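Small-Kitchen Digest: messages to the list

From: Maximiliano Urquijo
Subject: Re: Where does everything go when the table is the counter?
June

Plastholm wrote:
> We have moved into a place where the kitchen and the dining
> table are the same room, and I have 33 inches of counter left
> once the rice cooker and the pots have had their pick. All the
> rest of it lands on the table and stays there. Do I buy more
> shelves? My sister swears by the Drernano cart, but it is $86
> and looks like something from a dentist's office.

Save the $86. I had the cart. It became a second table, with wheels, and collected a second pile.

Your problem is the same as mine, and I have been losing to it for longer. A table in a kitchen is where things wait to be dealt with. Cartons wait there, the wrapper from a thing waits there after the thing has left, and your coat waits on the chair to keep them company. I go at it food first, and I start with whatever is green and already in a box with a lid.
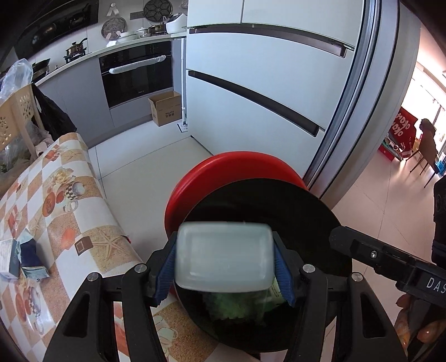

Digest no. 72

Leafy vegetables in a see-through container are the easy win. You can tell what they are from across the room, so they don't get opened, sniffed and put back on the table for a ruling. The fridge is a few steps away. Mine is enormous, which has never once helped, but at least its doors close.

After the food, I do the rest in this order. Casado on this list will tell you to do it by color, and Casado is welcome to come over and try.

1. Paper and plastic. Cups on their sides, cartons lying flat, clear wrap with printing on it. Pick it all up before you touch a cloth. I used to wipe around the wrap, and I can report that a checked vinyl tablecloth will hide any crumb you care to leave on it and then shine at you as if you'd done the job.

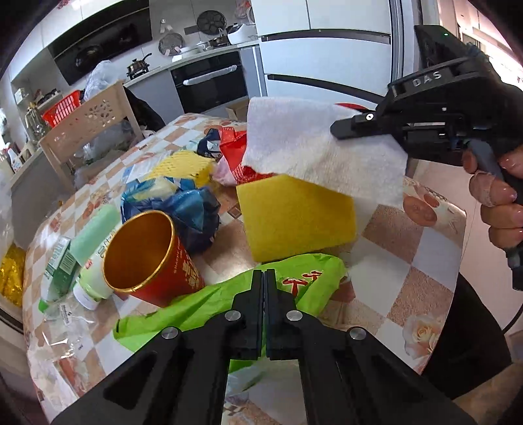
2. Towel and sponge. Decide now where they live. A white towel goes over the oven handle in our house and the yellow sponge goes by the sink, and for about an hour every evening this is even true. If you own two sponges, give them different work. I have a green one whose job I have forgotten and can't bring myself to reassign.

3. Bags. Fold the ones you'll use again and throw out the rest. I kept mine inside a Pratasar tin until the lid wouldn't go on, then inside a bigger bag. A crumpled one takes up as much room as a small pot, and you can't cook in it.

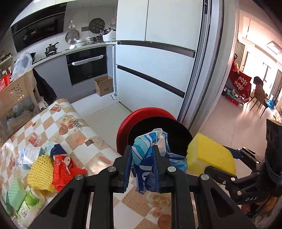 4. The leftovers. By this I mean the foam sleeve off a piece of fruit, the small plush toy, the box that might be needed for a return. They get one bowl. When the bowl is full, someone in the family has to empty it, and we have a discussion about who.

The whole business takes me until 9 p.m. if I start after dinner, less if I don't stop to read the cartons. Keep the pots on the counter, by the way. Moving them only gives the table ideas.

If anyone wants a Drernano cart, mine is in the hall with 2 good wheels and a coat on it.

Maximiliano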